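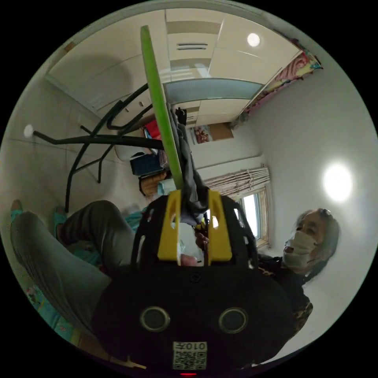 The light green board.

shelfrat132
Putting up shelves in the hall closet and I want to use painted boards from the Trestness line. The span is 32 inches. Will they sag with just a bracket at each end? Mostly towels and a few boxes of books.

Lusau_dad
Towels, fine. Books, no. Add a center bracket or run a cleat along the back wall. I did a pantry without one and had a dip in the middle by July.

hoshino fan
Disagree on the center bracket. It gets in the way of anything you store below. A cleat on the back and both sides is stronger and you don't see it.

Lusau_dad
If the walls are square, sure. Mine are out by half an inch and side cleats were a pain to scribe.

shelfrat132
Mine are out too, but less than that. Do I need to seal the cut ends? The store guy said no.

mudroom_2
Seal them. Two coats, sand lightly between. I use the Clalusano 3002 because it levels well. Give it a full day — more if the closet stays shut.

hoshino fan
Any decent primer will do. That stuff costs too much for a closet.

mudroom_2
A can lasts me years, so I don't mind the price.

Lusau_dad
Agree on sealing. Also put tape over the line before you cut or the paint will chip. Fine tooth blade, good side up if it's a hand saw.

shelfrat132
OK, going with cleats on three sides and primer on the ends. I have a can left over from the bathroom. Is 600 grit too fine for between coats?

mudroom_2
Way too fine. 220.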